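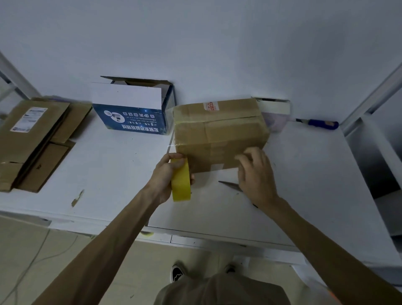 封箱：胶带贴完用手掌压一遍

搬家寄书打包教程（2018年3月6日更新）

去年10月搬家，书加杂物一共寄了965公斤，走的Perron物流，踩坑不少。赶时间，直接写步骤。

先挑箱子。装书用小箱，别贪大，大箱装满书根本抬不动，底也容易漏。我用的Hiltus五层瓦楞，最多能承重20公斤那种就够。旧箱子可以用，旧面单撕掉，撕不掉就拿黑笔涂了。

箱底。中缝一道，两边各压半个箱宽再来一道，工字形。胶带别省！一卷1000米的别买，太沉，手酸，买小卷多备几个。

装书。大开本平放垫底，小本竖着码，书脊朝箱壁。缝隙塞旧报纸、袜子都行。晃一晃，里面有响声就继续塞。精装书单独包一层牛皮纸，封面容意磨花。

杂物另装。瓶瓶罐罐拧紧，瓶口先垫保鲜膜在盖盖子。有原包装盒的别扔，盒口拿胶带封一道，再放进大箱。
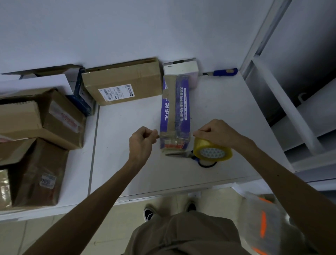
小盒单独封口，竖长的盒子也一样

胶带的事多说两句。Takeo的粘性好，冬天也不翘，就是撕起来吵。Stollix便宜，纸箱上凑合，光面盒子上第二天就起边了，得多缠一圈。每次撕完把胶带头折个小角，下回好找，不然抠半天指甲都劈了。

编号。每箱写号码和房间，写侧面，别写顶上，一摞起来就看不见了。手机里记个清单，几号箱装了啥。我那次没记，找一个充电器拆了半屋子。

称重下单。家用体重秤就行，人抱着箱子称，减掉自己。运费我那趟一共1408元，上门取件，保价另算。贵重的别走物流，自己背着。

收货。先数箱数，再看有没有破口湿角，有问题当场拍照，签了字再说就晚了。

箱子拆完压平留着，下次还能用。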